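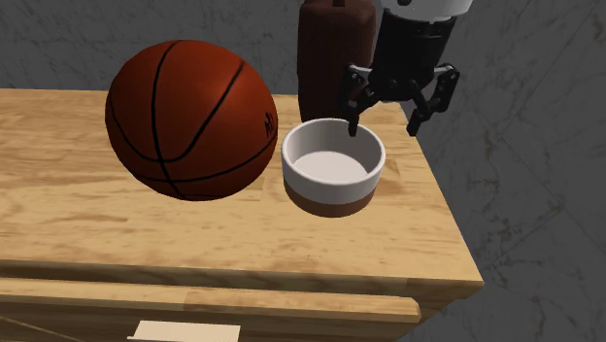
Hollumum Robotics Club — Grippers and Cameras Group

How to compare two grippers in simulation before you touch a real one

If you've ever spent an evening swapping fingers on a real arm, with the little screws rolling under the bench, you'll know why I love doing the first round in a simulator. You can try a silly idea, watch it go wrong, reset, and try again before your tea gets cold! This page goes through how I set up a fair test between two grippers on the same arm. I used a bowl as the target, with a basketball right next to it, and that turned out to be a much better test than a bowl alone.

What you need

A simulator that can load your arm and swap the end tool without rebuilding everything (we use Wihongi, but the steps carry over). Two gripper models. Mine were the Hidetti, a two-finger gripper with jointed links, and the Ditadham, which has straight sliding jaws. A fixed start pose for the arm. A notebook, or a spreadsheet if you're tidier than I am.

Step 1. Put the bowl near something big

Place the bowl first, then bring the ball in until there's only a narrow gap. A jointed finger swings outward as it opens, so the space it takes up changes all the way through the move. Sliding jaws need their room off to the sides instead. I also like something tall behind the bowl, so there's one more thing to bump into.

Step 2. Save the layout and leave it alone

Save the positions to a file and load that same file for both grippers. I once nudged the ball between runs and threw away a whole night of results. Change the random seed for small shifts if you want variety, but use the same list of seeds for each gripper.

Step 3. Set the tool point properly

Measure from the wrist flange to the fingertips with the fingers closed, then again with them open. On linked fingers the two numbers can differ, and if you ignore it the tips will end up too high or too low at the rim. Check it by bringing the open gripper down over the bowl, slowly, and stopping before contact.

Step 4. Pick two cameras

Use one close view of the fingers and the rim, and one wider view that takes in the arm down to its base. The close one is for judging the grasp. The wide one is for the elbow — it's easy to forget the elbow when you're staring at fingertips!
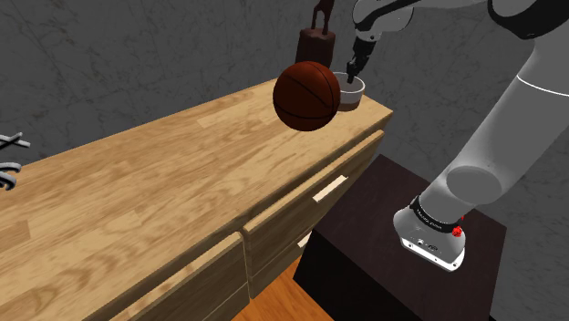

Kenza El Idrissi wrote back after trying the draft of these steps that the wide camera had saved her the most time, and that she'd start every comparison by running the approach alone, gripper open, with no grasp at all. Good tip, and I've stolen it for the next step.

Step 5. Run the approach, then the grasp

Do 30 approaches per gripper with no closing. Note every contact with the ball, the bowl or the tall object. Only then turn on the grasp, one finger inside the rim and one outside, and lift. I hold each lift for 5 seconds before calling it good.

Step 6. Log the boring stuff

Write down the grip force, the closing speed, the friction setting and the physics step. My log file from August has 2595 lines and I've gone back to it more often than I expected. If a run looks odd, check the friction first. Set it too high and a terrible grasp will look fantastic.

Once both sets are finished, play the failed runs side by side from the close camera. I still get a kick out of this part — you start seeing patterns in the misses that the spreadsheet hides. Then move the ball to the other side of the bowl, save that as a second layout, and go again from Step 3.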